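Fastimia Valley Pass, Neramach: Review
2019-12-08

The Fastimia pass covers the Neramach valley, a narrow farming district upstream of the market town of Weren. It combines unlimited bus travel with entry to 11 juice presses, dairies and small museums. The version tested was the two-day adult pass, used in July. A one-day pass exists but excludes the upper valley, where most of the presses are.

The pass is a printed card with a barcode. It is sold at the Weren bus station and at the larger guesthouses. Activation takes place at the first scan, and validity ends at midnight on day 2, so a late afternoon start wastes most of a day.

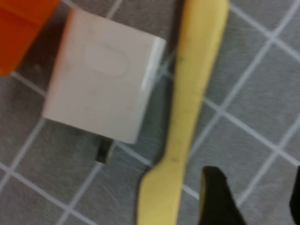 Transport

Buses run hourly from Weren to the head of the valley. The last one down leaves at 7 in the evening. Drivers scanned the card without trouble on every trip but one, when the reader was down and the card was accepted on sight. The printed timetable omits two stops that are served on request. The posted timetable at Weren is correct and should be used instead.

Above the last stop the road climbs to 1,000 meters. This section is not covered, and the walk is steep with little shade.

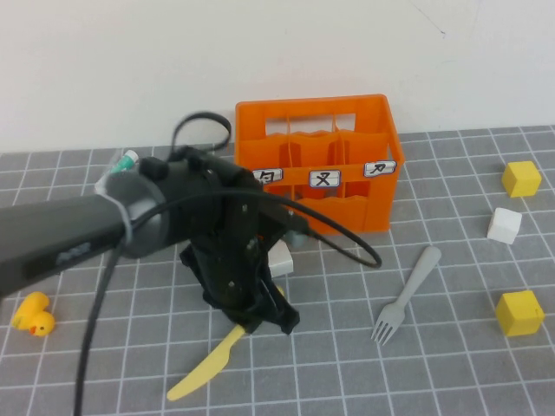 Luggage space on the buses is limited to one rack behind the driver. Folding strollers fit. Bicycles are refused in both directions, a point the pass leaflet leaves out.

Tastings

Baysal is the largest press on the pass and the best organized. The tour covers washing, milling, pressing and bottling, and ends with small pours of pear and apple juice. The pear is dry, with a firm tannic finish - the apple is sweeter and less distinct. The smaller presses pour more generously but keep irregular hours.

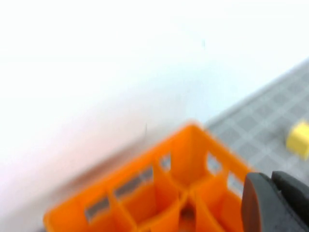 Pass holders receive a discount on bottles at all of the presses, applied at the counter. Glass is heavy, and the paper bags supplied are not suited to a bus ride. Anyone arriving by car should bring a divided crate. The orange plastic type shown in the photo works well: the partitions give each bottle its own compartment, and the cutouts in the outer walls let spilled juice be rinsed out easily.

Value

The pass pays for itself with Baysal, one museum and a return bus trip on each day. Drivers who only want the tastings should pay at the door. Museum opening times vary by season and are listed on the back of the card.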